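Home Help Forum > Storage and Organizing > Plastic bins

Sorting bottles and jars into colored bins, what goes where?

Kevin Pacheco
Posted Dec 1, 2019

I'm trying to get the bottles and jars off my pantry shelves and into open plastic bins. I have a yellow one, a red one and a big cream tub. The yellow and red ones are ribbed on the outside. So far the tall black cylinders are in the yellow bin and the jars are in the red one. My shelf is deep enough for all the bins in a row, but the tall stuff sticks up well over the rim and I worry about it tipping when I pull the bin out. Should tall things go in the cream tub instead? I would like to settle this before I buy labels.

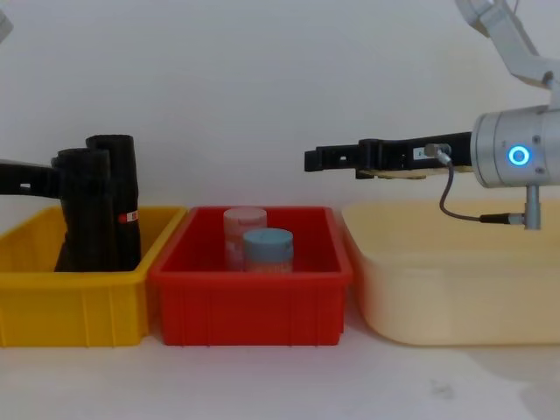

Gizella Csizmadia
Keep the tall ones in the yellow bin and put them right up against each other. I had mine in a big tub for a while and they fell over every time I took one out. A big tub is better for bags of rice and pasta.

Octavio Flores

I agree about the tub. For the jars, a low bin with a flat floor is what you want. Put them near the back wall of the bin and leave the front for the small things you use every day. Frosted containers are hard to read from the side, so write on the lid.
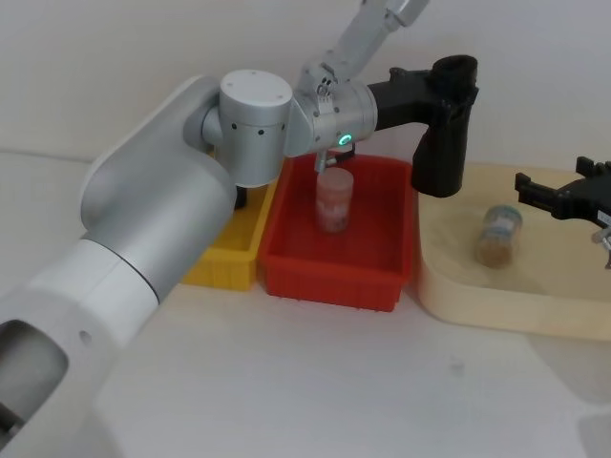
Lidded container toward the back of the red bin.

As for tipping, pull the bin with both hands and keep the heavier bottle in the rear. If it still wobbles, fold a dish towel and push it into the gap. I did that in June and haven't changed it. Check your shelf height too. Mine has 300 mm between shelves and my tallest bottle only just clears it. Set the bins rim to rim so they can't slide sideways.
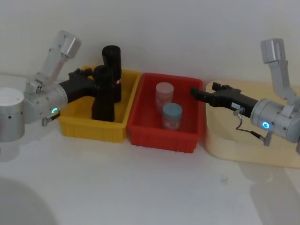 Yurani Yupanqui

Wash the bins first. I bought 4 from Amora and they all had a dusty film inside. No idea about the labels, I use masking tape.

Related topics
Lids that fit Greenwood tubs
How deep should a pantry shelf be?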